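Tavstead workshop opens its home robot build to the neighbours
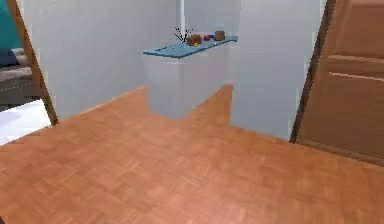 Keyvan Nikzad

We are very pleased -- and a little bit proud -- to say that members of the Tavstead shared workshop are building Padier, a small wheeled robot meant to find its own way about an ordinary home. Before it meets anybody's real carpet it is learning in a simulated flat, with a parquet floor, a light-blue shelf of odds and ends and a brown panelled door standing open. Padier has made 3000 practice trips there so far, and we would like 1000 more before the wheels go on.

Do come along on Monday at 7pm, bring a friend and have a go at the controls! Entry is free, and the kettle will be on. Please ask for Keyvan at the front bench.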